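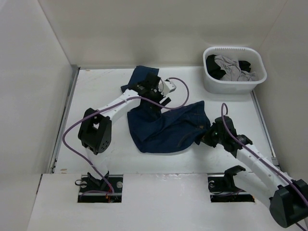
Search this site
Enter keywords
Go

Laundry & Clothes Care

Do Jeans Really Need All That?

Print this page
E-mail this page

Every few months somebody sends me a list of rules for looking after dark denim, and every time I wonder who has the hours. Freeze them overnight. Soak them in vinegar. Wear them for 275 days before they see water. I have tried most of these on pairs I didn't much mind ruining, and I'd put maybe half of them in the trash.

Start with the freezer. The claim is that the cold kills whatever makes the cloth smell. My jeans came out stiff, then they warmed up on me and smelled the way they had the night before. They also took up the shelf where the peas go. If a pair needs freshening and you don't want to wash it, hang it by an open window until evening. That works about as well as anything I've bought in a bottle.

Vinegar to "set the dye." I did one pair with a cup of white vinegar in cold water and left its twin alone. After three washes I couldn't tell them apart, and my sister couldn't either. Factory dye is already as set as it's going to get. Some of it will come off regardless, so keep new dark jeans away from your white towels and off the pale sofa for a while.

Turning them inside out is one I'll defend. The fading you notice first is at the creases, where cloth rubs on cloth. Inside out, the wrong side takes most of the rubbing. Close the zipper too, or it chews on everything else in the load. Cold water, short cycle, and less detergent than the cap tells you. The people who print the cap also sell the detergent.

Special dark-wash detergent: I'm not sold. I used up a bottle of Grotine on my own black and navy things, and it cleaned them. So did the cheap liquid I had before. A reader, Joar Fagerlund, wrote to say the Tavus powder kept his work pants dark for 2 years, and I believe his pants are dark. I'd want to know how often he washes them.

Drying is where the real damage gets done, in my house anyway. High heat shrinks the legs and bakes in whatever creases they happened to have. Take them out of the washer right away, give them a couple of hard snaps by the waistband, and pull the side seams straight with your hands. Then hang them by the hems from a rack or line, out of direct sun. If you must use the dryer, give them ten minutes on low and finish them on the rack.

Folding or hanging? Whatever fits your closet. I've read that hanging stretches the waist and I've read that folding wears a line across the knee. I have pairs that have been stored both ways for years and they look like jeans. I fold mine in half lengthwise, then in thirds, and stand them up in the drawer so I can find the ones I want.

One last thing, on stains. Dab the spot with cool water and a drop of dish soap before it dries. Don't scrub. On dark denim a scrubbed patch goes pale, and then you've swapped a grease mark for a light spot that won't wash out.

Filed under: Laundry, Denim, Myths We Tested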